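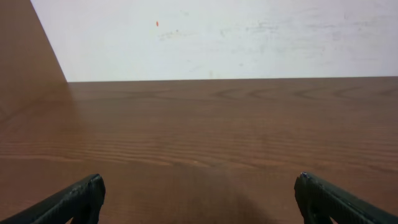 Progress report to the Stoica Fund, period ending June
Project: Repair evenings in Cotthorpe and Mestamcombe

In this period we held the evenings in both villages as planned. In total 82 households brought something for repair, mostly lamps, radios and bicycles. The Mestamcombe group started later than we wished, as the hall had no heating until March.

From the grant we have spent 3,511 pounds. The biggest part went to tools and to electrical safety testing. One payment of 400 pounds to Laneck for the insurance is still open, and we will send you the invoice when it arrives.

Jerome Bautista has trained 2 new repairers, who now work alone with bicycles. For sewing machines we still have no person with enough knowledge, and we had to refuse several of them.

We ask your permission to move the unused travel money to spare parts.

Booker Zamora
Project coordinator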